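# Plates and bowls, Grusgate kitchen

The shared kitchen at Grusgate has built up a lot of tableware over the years. Most of it came in mixed lots from Nukano, and very little of it matches. In July we pulled everything out of the cupboards and sorted it by size before deciding what to keep. The total was 292 pieces, including the mugs. This page is for anyone on the second floor who wants to know what stayed and where it lives now.

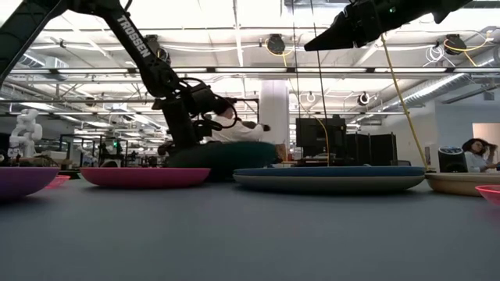
*Plates and small bowls on the gray-blue tabletop. The blue plate is stacked on the grayish-cream one.*

**Large plates.** These are kept in mixed colors. We tried sorting by color first and gave up after one shelf, as some colors had a single plate and others had a dozen. They now go by width, widest at the bottom. Please keep stacks to eight or fewer. The upper shelf has sagged before.

**Small bowls.** The translucent ones, pink and neon pink, are on the low shelf to the left of the sink. They nest, but they stick together if they are put away damp, so give them a few minutes on the rack.

**Green, purple and tan.** All three colors are staying. The dark green plates are easy to miss at the back of the cupboard, so they have been moved to the front.

**Chipped pieces.** We took out 47 with chips or cracks on the rim. Those are in a box under the counter until the end of the month. Fionnuala Daly would like some for drip trays under her seedlings, and the others will be thrown out.

**Spares.** Another 28 pieces went to the Admasu reading room, which had been using paper plates at its lunches. They can be borrowed back for large dinners. Ask at the desk before noon.

**Mugs.** Not sorted yet. They are still on the hooks and on the windowsill, and a few are in the meeting room. If you have any at your desk, please bring them back and leave them by the sink.

The shelf labels were printed at Uduso and should hold up to wiping. If one comes off, there are extras in the drawer with the dish towels.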